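# Greifer im Vergleich: Gespräch mit der Leitung der Erprobungsstelle Textilhandhabung

Die Erprobungsstelle der Bemetti untersucht seit Oktober, welche Greifbacken sich für das Handhaben loser Kleidungsstücke eignen. Verglichen werden zwei Backensätze, die intern unter den Bezeichnungen Pulgate und Tillow geführt werden. Über Aufbau und Zwischenstand der Reihe gab die Leitung der Stelle schriftlich und in einem Gespräch vor Ort Auskunft.

Die Auswahl der Prüfstücke sei bewusst alltäglich gehalten, erklärte die Leitung zu Beginn. »Wir arbeiten mit getragener Kleidung, die ungeordnet auf dem Tisch liegt. Glatt ausgelegte Musterstoffe sagen über die Praxis wenig aus.« Auch die übrigen Gegenstände blieben während der Durchgänge auf der Arbeitsfläche, damit die Bildauswertung nicht auf einen leeren Hintergrund abgestimmt werde. 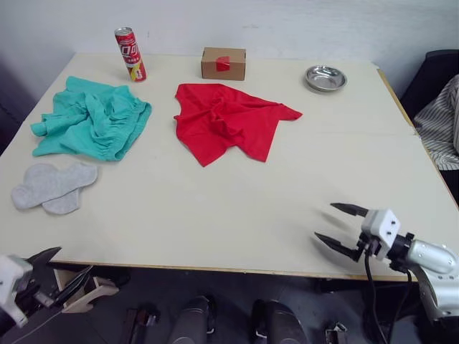

*Arbeitstisch mit Kleidungsstücken; an der hinteren Tischkante Getränkedose, Karton und Edelstahlschale.*

Nach Angaben der Leitung umfasst die Reihe 101 Durchgänge, verteilt auf zehn Prüfaufgaben. Die Ansteuerung übernimmt für beide Backensätze dieselbe Steuerung, ein Gerät der Baureihe Żak. Ein Wechsel der Steuerung während der Reihe sei ausgeschlossen worden, da sich sonst Unterschiede im Schließverhalten nicht mehr eindeutig zuordnen ließen.

## Greifen aus dem Haufen

Als schwierigste Aufgabe bezeichnete die Leitung das Erfassen einer einzelnen Falte. Der Stoff weiche unter dem Druck der Backen aus, und die Kamera am Handgelenk sehe in diesem Augenblick fast nur noch Gewebe. »Für die Bediener ist das ungewohnt. Sie müssen anhand weniger Schatten beurteilen, ob eine Falte zwischen den Backen liegt oder nur davor.« In 17 Durchgängen habe man den Griff deshalb abgebrochen und neu angesetzt — ein Wert, den die Leitung als vertretbar einstufte. 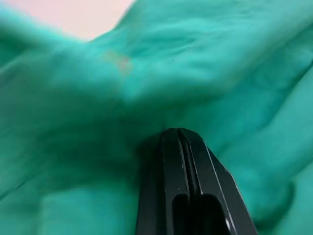 *Greiferspitze im blaugrünen Stoff, Ansicht der Kamera am Greifer.*

Auf die Frage nach der Oberfläche der Backen verwies die Leitung auf die rautenförmige Struktur der Innenflächen. Sie erhöhe die Haftung an Baumwolle, könne bei grober Maschenware jedoch einzelne Fäden erfassen. Die Prüfvorschrift sehe daher vor, jedes Kleidungsstück nach dem Durchgang auf gezogene Maschen zu kontrollieren. Für den Anfahrweg gelte, dass beide Finger geöffnet vor der Stoffkante stehen sollen, bevor die Schließbewegung freigegeben wird. 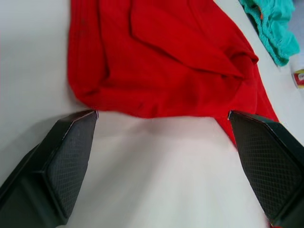
## Falten mit zwei Armen

Der zweite Teil der Reihe betrifft das beidarmige Falten. Hier zeige sich, so die Leitung, weniger der Einfluss der Backen als jener der Abstimmung zwischen den Armen. »Wenn ein Arm früher anzieht als der andere, wandert das Hemd über den Tisch. Die Haltekraft ist dann zweitrangig.« Die Greifpunkte würden deshalb vor jedem Durchgang festgelegt und im Protokoll vermerkt. Beim T-Shirt liege einer davon im Bereich der Schulter.

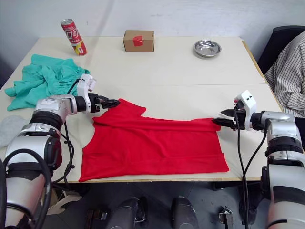 *Beidarmiges Falten des roten T-Shirts; die Greifer halten den Stoff am oberen Rand.*

Zu den Kabeln befragt, räumte die Leitung ein, dass deren Führung noch nicht abschließend geregelt sei. Bei weit vorgestreckten Armen sei ausreichend Länge vorzuhalten, zugleich dürfe keine Schlaufe auf das Prüfstück geraten. Ein Vorschlag hierzu werde derzeit intern abgestimmt.

Eine Empfehlung für einen der beiden Backensätze wollte die Leitung noch nicht aussprechen. Tillow habe beim Greifen dünner Stoffe Vorteile gezeigt, Pulgate beim Halten unter Zug. »Wir werden die Auswertung vollständig vorlegen und erst danach über die Beschaffung entscheiden.« Offen seien noch die Durchgänge mit Socken, bei denen die beiden Stücke eines Paares getrennt aufgenommen und nebeneinander abgelegt werden müssen.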